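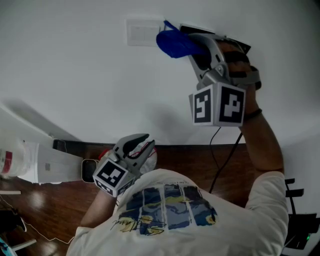
Deolinda Coelho reports that two coats of Pirnum Wall Matte covered an old cream hallway, and that the second coat dried without lap marks. She would have liked a larger can.

Reading time: 3 min

Pirnum Wall Matte is a water-based interior paint for plaster, drywall and previously painted walls. It dries to a flat finish and can be wiped with a damp cloth after 9 days. Stock shade is plain white; Massawe tints are mixed to order and can't be returned.

Can size: 3 liters
Coverage: 121 square feet per liter, one coat, smooth wall
Recoat: after 3 hours
Shade code: 87
Thinning: none for roller; up to 3 percent clean water for brush

Fill cracks and sand flush before painting. Bare plaster takes one coat of Drallusetti primer first. Stir well, do not shake. Use a short-nap roller and keep a wet edge. Not for bathrooms or outside walls. Protect from frost in storage.

Cans from the June batch have a gray lid. The paint is the same.

Orders placed before 2 p.m. leave the Zekisov warehouse the same day.

We use cookies to remember your cart. Accept | Settings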